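Young filmmakers' report on refurbished computers to air on regional television

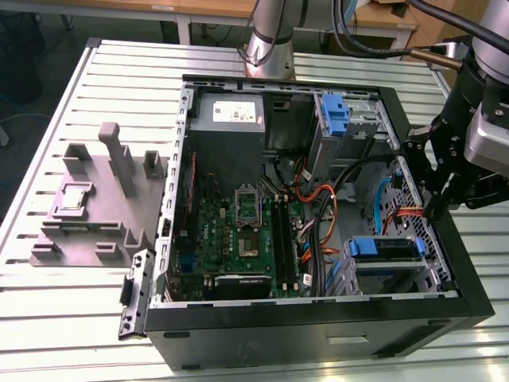 A desktop computer with its side panel removed.

Tuesday, December 8, 2020

A short film made by two teenagers from Pordale about students who do schoolwork without a computer at home will be shown on Visen Regional News this week.

The pair, both 16, came up with the idea in September, when their school moved part of its timetable online. They wanted to find out how classmates who shared one phone with a whole family were keeping up with assignments.

In the report they talk to students, a parent and a math teacher. They also put questions to a member of the Pordale school board, who agrees on camera to look at longer library hours — a change students had asked for last spring.

The film was produced with Fosenik, a youth media project that helps people ages 13 to 19 report on subjects they choose themselves. Participants write their own questions, do the interviews and sit in on the edit.

"They had a clear idea of who they wanted to speak to and they made the calls themselves," said Hatice Altıntaş, producer at Fosenik. "My part was mostly booking the equipment and checking facts."

As part of their research, the teenagers surveyed 295 students at Camenzind High School. The results are used in the film and have been sent to the school board.

The report runs in the evening program and will be posted on the Fosenik website the next morning, with captions. A longer version — 26 minutes, including the full board interview — will be available to schools on request.

Applications for the next round of Fosenik films are open now. There are nine places.

Media contact: Hatice Altıntaş, Fosenik press office, Pordale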